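# Quiénes somos (bueno, quién soy)

Hola, y gracias por pasarte por aquí. Griver es una escuela pequeñita de inglés para adultos, y cuando digo pequeñita lo digo en serio: dos aulas, una cafetera que hace lo que puede y un tablón de corcho lleno de notas que ya tendría que haber quitado. Abrí en abril del 2000, con más ganas que muebles, y aquí sigo.

Antes de esto pasé una temporada larga en Honcombe, un pueblo inglés donde llovía muchísimo y donde descubrí que mi inglés de instituto no servía ni para comprar sellos. Sabía la lista entera de verbos irregulares – la podía recitar con los ojos cerrados – y no entendía a la señora de la panadería. Aprendí en la cola del autobús, en la biblioteca, preguntando lo mismo cuatro veces y poniéndome colorada cada una de ellas. De ahí sale casi todo lo que hacemos en clase.

¿Y qué hacemos? Pues hablar, sobre todo. Las clases son de dos horas, en grupos reducidos, y la primera media hora no se abre ningún libro. Cada cual cuenta lo que le apetece: la mudanza, la rodilla, la serie que le tiene sin dormir. Yo voy apuntando en la pizarra las frases que se atascan y luego las trabajamos juntos. La gramática llega, claro que llega (a mí me encanta, soy de las que disfrutan con un buen condicional), pero llega cuando ya hace falta para decir algo.
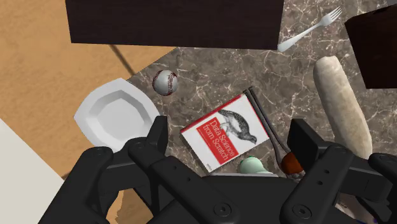 Tenemos tres grupos con nombre propio. Bunting es el de quienes empiezan desde cero o creen que empiezan desde cero, que suele ser gente que sabe bastante más de lo que dice. Hindbridge es el intermedio, el más ruidoso con diferencia, y el de conversación avanzada se llama Honcombe, por motivos sentimentales que ya habrás adivinado. Puedes cambiar de grupo a mitad de curso si no estás a gusto, sin papeleo y sin pagar nada más.

También hay un club de lectura, una vez al mes y por la tarde. Leemos cuentos cortos, a veces en voz alta, y siempre acabamos hablando de comida. No hace falta ser alumno para venir, ¡ni haberse terminado el cuento!

Preparamos exámenes oficiales solo si nos lo pides, y en ese caso te montamos un plan aparte. Prefiero decírtelo ya: si lo que buscas es un título en un mes, hay academias que lo hacen mejor que nosotros y te puedo recomendar alguna.

La matrícula son 30 euros y se paga una única vez. Si vienes con alguien de casa, la segunda persona no la paga. La primera clase es de prueba y no te compromete a nada. Escríbenos desde el formulario de contacto, o asómate cualquier tarde por la escuela y llama fuerte, que el timbre va a ratos y con la puerta del aula cerrada no se oye.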